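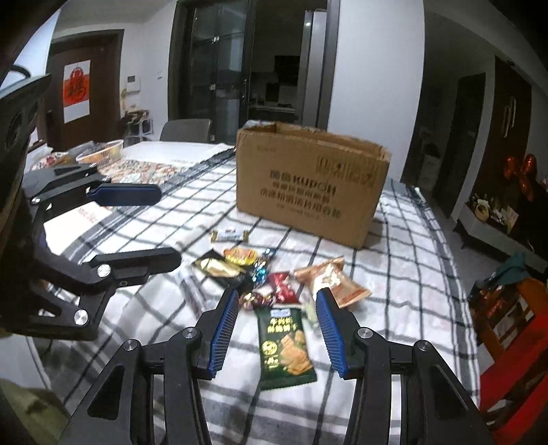 Snacks and the open carton on the checked cloth, Clisstead open day

I went to the Clisstead open day mostly for the packing hall, and ended up spending half my visit at the snack table. What a great spread! A green cracker packet, foil candies in red, gold and blue, a long skinny stick of something, all of it next to a brown carton with KUPON printed on the front. I don't read Chinese, so half the fun was guessing flavors from the wrappers (the crackers at least have their picture on the packet).

Ataahua Ruawai, our guide, told us the hall fills 3000 gift boxes in a busy April, and each one is put together from mixed sweets just like these. 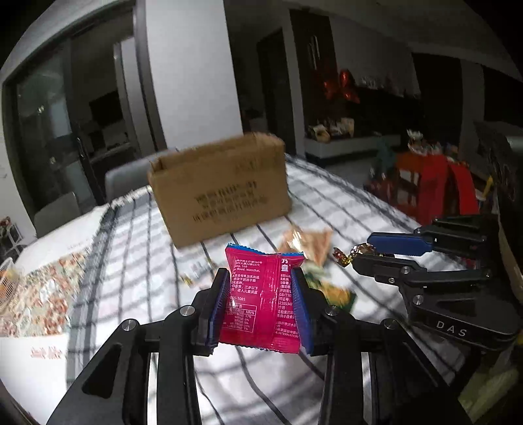

She was happy to talk wrappers for as long as we liked - crimped seals, shiny foil, why small print is such a headache on a pouch that size. I had never thought about how much text a tiny snack has to carry, nutrition table and all. Reginald Kasprzak from Altholm kept asking about shelf life, and got good answers too.

The tour itself takes in 4 rooms, and the tasting comes at the end. I bought a mixed bag on the way out and it didn't survive the bus ride home. Go early if you can, the second group was already lining up when we left.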